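Donero Home Charger, Set-up Guide

Section 4: First charge, scheduling and cable care

Read section 3 first if the wall unit is not mounted yet. Breaker stays OFF until step 3 below.

4.1 Before you start

You need:
- the wall unit, mounted and wired by a licensed electrician
- the charge cable (in the long flat box, under the cardboard insert)
- the Vokum app on your phone
- the set-up card with the PIN. Don't toss it. Support can't look the PIN up for you.

Works with full electrics and plug-in hybrids. Regular hybrids have no charge port, nothing to plug in. If unsure, check behind the flap on your car or in the owner's manual.

CAUTION: Do not use an extension cord or a plug adapter with this unit. Ever.

CAUTION: Cracked case, bent pins, cut in the cable jacket? Stop. Leave the breaker off and call the installer.

4.2 Power up

1. Check that the cover is closed and all four screws are in. Snug, not cranked down.
2. Hang the cable on the holder. Connector in the dock, facing down.
3. Switch the breaker on.
4. Wait for the light ring. White and blinking first, then steady white. Can take a couple of minutes if the unit is pulling an update, leave it alone.
5. Steady white = ready. Go to 4.3.

Ring stays dark? Breaker off, wait, breaker on again. Still dark, see section 7.

NOTE: If the ring goes red in the first minute, that is nearly always a ground fault or a loose wire. Not a user fix. Breaker off, call the electrician.

4.3 Pair with the app

1. Turn on Bluetooth. Stand next to the unit.
2. Open Vokum, tap Add Charger.
3. Type in the PIN from the card. Capital letters matter.
4. Pick your home Wi-Fi. 2.4 GHz only, the unit won't see a 5 GHz network.
5. Name the charger. Anything you like, you can change it later.
6. Tap Finish. Ring goes blue for a second, then back to white.

Weak signal in the garage: move the router or add an extender. Charging itself works fine with no Wi-Fi, you just lose the schedule changes and the history.

4.4 First charge

1. Park so the cable reaches the port with some slack. Cable is 18 feet.
2. Take the connector out of the dock. Press the thumb button, pull straight.
3. Push it into the car until it clicks.
4. Ring turns green and pulses. Charging.
5. Check the car's own screen too. Both should say the same thing.

Let it run a while the first time and then feel the connector handle. Warm is normal. Too hot to hold is not, stop the session and see section 7.

To stop: tap Stop in the app or unlock the car, then press the thumb button and pull. Don't yank on the cable. Some cars keep the pin locked for a few seconds after, just wait. 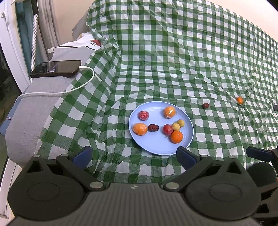
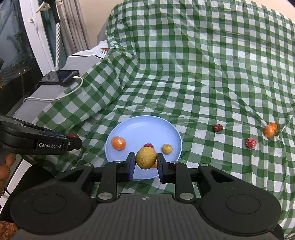
Fruit on a light blue plate, green-and-white checked tablecloth.

4.5 Set a schedule

Most people on a night rate want this. Check your utility bill for the cheap hours befor you start.

1. In the app, tap Schedule, then New.
2. Set a start time. Example: 11 p.m.
3. Set an end time, or pick Until Full.
4. Choose days. Monday to Friday is the default.
5. Tap Save. A small clock shows up next to the charger name.

Plug in whenever you get home. Ring shows slow white until the start time, then green.

NOTE: If the car has its own timer, use one or the other. Both at once and they fight, and you wake up to a car that never charged. Turn off the one in the car is the usual fix.

Need a charge right now? Tap Charge Now. Skips the schedule one time only.

4.6 Two chargers on one circuit

Only with the Lindqvist load sharing module, sold separately. Electrician installs it in the panel. After that:

1. Pair both chargers in the app (4.3, twice).
2. Tap Settings, Load Sharing, On.
3. Pick which charger gets priority, or leave it on Even.

CAUTION: Don't turn Load Sharing on without the module. The app will let you, the breaker will trip.

4.7 Cable and connector care

- Coil the cable loosely on the holder after every use. Not on the floor, not under a tire.
- Cap or dock the connector when it's not in the car. Keeps out dirt and bugs.
- Wipe with a damp cloth. No pressure washer, no solvents.
- Look over the jacket and pins every September, before the cold sets in.
- Frozen connector: do not pour hot water on it. Bring the cabin heat up from the app or wait it out.

Replacement cables: Millumitz or Donero parts only. Other cables may fit but they void the warranty and the temperature sensor wont read.

4.8 Reset

Soft reset: hold the side button until the ring blinks twice. Keeps your settings.

Full reset: hold until the ring blinks red, let go, press once more. Wipes Wi-Fi, schedule and name. You'll need the PIN again.

Error codes are in section 7. Code 200 means an update is in progress, no action needed.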